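Drovow Bin Sorting: Recording Rules

Maintained by Vasanthi Mondal and Nuwan Herath. Last revised March 2025.

Scope
These rules apply to every block episode in the Drovow set. The set holds 700 episodes, each up to 24 seconds long.

Setup
Clamp the bin on both sides before powering the arm. Check that cables clear the wrist through its full reach.
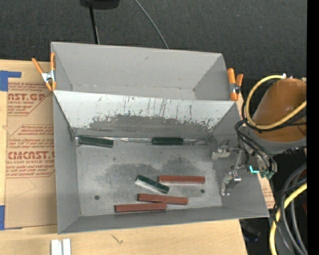
Keep hands out of the bin while the arm is enabled. Stop the episode if a clamp slips, and log it as void. Do not trim a void episode and keep the rest.

Questions go to Nuwan.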